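How do police and ambulance crews find a road accident?

When two cars bump into each other, someone has to tell the emergency services. In the UK you do this by ringing 999. The call is free from any phone.

The person who answers asks which service you need. After that, the most useful thing you can say is where you are. A road can be very long. The main road through Wultbridge has 233 houses on it, so "I'm on the main road" does not help much. A house number, a shop name or a bus stop is better.

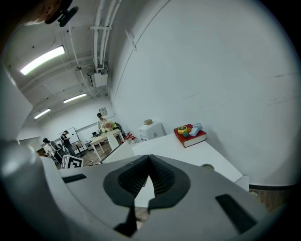

Sometimes a crash squashes a car door so that it will not open. Firefighters then bring cutting and spreading tools. A spreader has two arms that start close together and are pushed apart with great force. To get an idea of the shape, look at the two black pads in the picture, which lean in towards each other and make a V. A spreader's tips go into a small gap beside the door, and the arms open until the door comes away.

Paramedics look after anyone who is hurt. They may ask a person to keep their head and neck still. Police officers slow the other traffic down or close the road. They also talk to people who saw what happened, who are called witnesses.

If you see an accident:

Stay on the pavement, well away from the cars.
Tell a grown-up straight away.
If there is no grown-up, ring 999 and answer the questions.
Do not hang up until you are told to.

Words to know

Collision: when two things hit each other.
Witness: a person who saw something happen.

Written by Nisha Chaturvedi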